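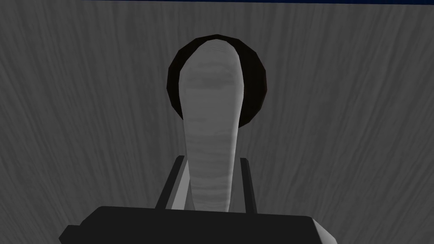 Batesbridge group says lost robot hands can learn to find their way back

2020-05-26

Quick one from the Batesbridge lab at Vosville, where a preprint went up this morning and the code is supposed to follow. Subject: what a robot arm should do when the camera on its wrist is looking at the wrong thing. Or at nothing much.

The method is called Civcombe. It's a training recipe for arms that have only a wrist view to go on, no second camera up on a pole, no map of the table. All of the work so far is in simulation, in the group's own simulator, Motaung, which some readers will remember from the drawer-opening paper last October.

Short version of the result: a policy trained the usual way finished 13 percent of its runs when the gripper started out facing away from the object. Trained with Civcombe, same network, same number of training steps, it finished 70 percent. Those are the hard starts only. On easy starts, with the object already in view and the gripper lined up, the two policies come out so close that the authors don't claim a difference.

So the gain is all in the bad starts. Which is the point of the thing.

How it works

Most training sets for grasping begin well. Somebody, or some script, puts the arm over the table, the object is in the picture, the arm goes down and gets it. The policy sees thousands of these. Then it gets bumped, or it overshoots, or the wrist rolls a bit too far, and now the camera is showing a wall and the policy has never had to deal with a wall. It does something, usually something confident. The paper has a whole appendix of these and they make painful reading.

Civcombe takes good runs and breaks them on purpose. At a random moment in a run the simulator swings the wrist off to some other direction, holds it there, and records what the camera gets. Then it plays the swing backward and saves that as the demonstration. The arm ends up with a big pile of examples of coming back from nowhere, and they cost almost nothing to make because the simulator already knows the way home.

That part is not new and the authors say so. People have been adding noise to demonstrations for years. What they add is a memory of where the object was last seen, kept in the coordinates of the wrist and updated each time the wrist moves, plus a small second output that says how sure the policy is that the object is in view at all. When the second output drops, the arm quits trying to grasp and turns toward the remembered spot. When it climbs again, grasping resumes. There's no hand-written switch between the two, the blending is learned. Khrystyna Nechyporuk, first author, was firm on that when we got her on the phone.

"People hear it and think there's a rule, if lost then turn around. We tried the rule. The rule is terrible," she said. "It flips back and forth right at the edge of the picture and the arm shivers."

There's a plot of the shivering in the supplement. Worth a look.

The tasks

6 tasks in the paper, all on a tabletop, all with a two-finger gripper. Lifting a long-handled utensil by the handle is the one they use for most of the ablations, and it's easy to see why. A handle is long and thin and has a right way to be approached. Get the wrist square to it and the fingers go down on either side. Come in crooked and one finger lands on top. A wrist camera that has wandered off and come back nearly always comes back a little crooked, so the task punishes sloppy recovery in a way that picking up a ball does not.

Rooms matter too, more than the group expected. Motaung builds the walls, ceiling, floor and table surface from a bank of textures and puts in windows and bits of furniture. Earlier versions of the simulator had a plain gray void past the edge of the table, and policies trained there learned a shortcut: void means lost. Fine until you put a wall in. Rostyslav Skoryk, who wrote most of the rendering code, spent the winter on rooms, and the numbers for the baseline policy went down once he had them working. He seems to regard this as progress.
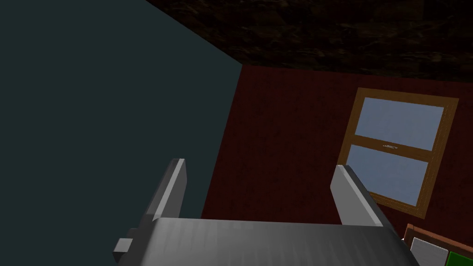
Wrist view of a simulated room: open gripper with nothing between the fingers, red wall beyond and a window to the right.

Views like the one above are the hard case. Wall, window, ceiling, own fingers. The fingers are actually a nuisance, Skoryk says, being the brightest and closest thing around in many views, and an early policy got fixated on them. They now vary the shade and shape of the gripper between training runs so it can't lean on any one look. That change alone did more for the hard starts than doubling the network did, going by the table at the end of section 4.

What about memory length? They tested it. Short memory, the arm forgets before it gets turned around. Long memory, it trusts an old position even after the object has been knocked somewhere else, and goes and grasps at bare table. The setting they ended up with is a compromise and the paper is pretty frank about having found it by trying things. Natalina Leone did the sweeps and is now working on a version where the policy picks its own forgetting rate. No results from that yet. "Some nice curves, some awful ones," was all we could get.

What it doesn't do

No real arm. This will be the first complaint and it's a fair one. Everything reported is simulated cameras and simulated contact, and Motaung's contact model is on the simple side – handles don't roll when touched off center as much as real ones do. The group has an arm on the bench at Vosville but the building has been closed to most people this spring and transfer tests are waiting. Nechyporuk wouldn't give a date.

It also doesn't search. If the object has never been in view, there's no memory to turn back to, and the policy does badly. Those runs are reported separately, in a table that's easy to miss, and the Civcombe policy is hardly better then the baseline there. Anybody thinking of it as an explorer should look at that table first.

And no clutter. One target per table, sometimes a second item under or beside it, nothing stacked. A memory of "the object" gets a lot harder to keep when there are a dozen candidates and two look alike.

We asked Angharad Gough, who works on mobile manipulation and had no part in the paper, for a read on it. She'd gone through it once, quickly. Liked the reversed swings. Less sure about the comparison. In her view the baseline should have been given the same broken starts without the memory, at full training length, and the version in the paper was cut off early to save compute. "I'd guess the gap shrinks. I don't think it closes," she said. "A lot of what's helping is just the data."

Nechyporuk's answer, by email: agreed that the data does a lot, the full-length run is going now, and the numbers will be in the next revision whichever way they fall. The shortened run is in the ablation table for anyone who wants to compare, it lands between the two but closer to the top, which rather supports Gough.

One more detail, buried in the methods and kind of interesting. The confidence output, the one that says whether the object is in view, was never given labels. It's trained only through wether the later grasp works. All the same it tracks true visibility closely on the utensil task and less well on the others, worst on anything dark sitting on something dark. The authors offer a couple of guesses as to why and don't commit to either.

Code and rooms

The training code, the room textures and the saved policies for all the tasks are meant to be released together. The simulator itself is a separate question, as parts of it were written under an older agreement and need sorting out first. Skoryk says the rooms will load in other simulators with some work, mostly to do with lights. Motaung's light sources don't map neatly onto anyone else's, and imported rooms tend to come out either very dim or washed out until you fix them by hand. He's writing up notes.

A talk is planned for October, format to be decided, probably online. Khrystyna Pavliuk is handling questions about the release and asks that people hold off on requests for the simulator until the paperwork is done. Questions about the rooms are fine, she says, send those now.

Will update this item when the full-length baseline numbers are in.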